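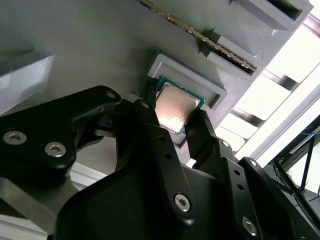

Wednesday

Up at quarter past six to get the recycling out and found the letter from Tinda in the box, which must have come yesterday and I missed it. It's the home contents renewal. The premium has gone up again and so has the excess. Put it under the fruit bowl and had breakfast first.

Read it properly after the dishes. Three pages, most of it the same as last year. The changes are on the back of page two in the small type. Storm and rainwater are still in. Flood is now an optional extra, and I have to tick a box to keep it. If I don't send the form back the policy renews without flood. I read that paragraph twice to be sure of it. I've had flood cover as part of the ordinary policy ever since I moved to Hodovbridge, and the creek is at the bottom of the street.

The notice gives me 23 days from the date on the letter, and the letter took five of them to get here.

Rang them at nine when the lines opened. On hold for 45 minutes, on speaker, while I cleaned the stovetop and then the rangehood filter. The woman who answered was polite and knew the policy. She said the creek side of town had been given a new rating and that anyone on our streets would have had the same letter. I asked what the rating was based on. She said mapping. I asked whose mapping and she said she'd have to refer that on, so I asked her to, and she gave me a reference number. I wrote it on the envelope.

She quoted for flood as an extra. It comes to more than I'd pay for the rest of the contents cover. There is a cheaper version with a limit of $3000 on flood claims, but that wouldn't replace the fridge, the washing machine and the carpets, let alone the beds. I said I'd think about it. She said to get the form in before the due date either way, and that if I changed my mind afterwards there'd be a waiting period before flood started.

Made a cup of tea and did what I've been putting off for years, which is the household list. The policy says new for old, but you have to be able to show what you had. Went room by room with an exercise book. The kitchen was quick. The lounge was slower on account of the bookcases. I'd have said I didn't own much, and the list ran to nine pages before lunch and I hadn't got to the shed.

Receipts are the weak spot. I have the fridge, the heater and the good mattress. I don't have the washing machine, though I know I kept it somewhere. The sewing machine was Mum's and there was never a receipt in my time. The policy booklet says a dated photograph or a valuation will do for inherited items. Found a valuation for her ring in the same folder, but it's old enough to be no use. Will need to get it done again at the jeweller's in the arcade.

The ring isn't covered outside the house anyway, as I found out on page 31 of the booklet. Portable items have to be listed one by one. I've been wearing it to the shops all this time thinking it was covered.

Cheese and tomato on toast. Rain started a bit after one and I brought the towels in.

Had a go at comparing in the afternoon. Flitness do contents and their online quote looked good until the last screen, where it asked for distance to the nearest watercourse and then told me to ring. Rang. They won't offer flood at our address at all. The fellow was at least quick about it. Tried Âu as well, who I'd only heard of from their ad on the radio. They will offer flood, with a higher excess, and the total comes in a little under Tinda's. The catch is a cap on any one item unless it's specified, so it's back to the list again. I asked them to email the product disclosure statement and it arrived before I'd hung up. It's long. I printed the flood section and the definitions and left the rest on the computer.

The definitions are where the two of them differ. Tinda treat water coming up through the drains as flood. Âu call it rainwater runoff if the creek hasn't left its banks. When our street went under two winters back it was the drains first and the creek after, so I'd want to know how they settle that when it's both. Wrote it down as a question for tomorrow.

Walked to the creek at four when the rain eased. It was up to the second step below the footbridge and brown. Nothing unusual for this time of year. The council has put new rock along the far bank but not ours.

Did the shed when I got back. Mower, whipper snipper, ladder, two bikes, the camping gear, and paint I should throw out. Lifted the camping gear onto the high shelf while I was in there.

Leftover soup for tea. Found the washing machine receipt at half past eight, inside the instruction booklet for the dryer. Stapled it into the exercise book.

To do tomorrow: ring Âu about the drains, ring the jeweller, get photos of the sewing machine, buy staples.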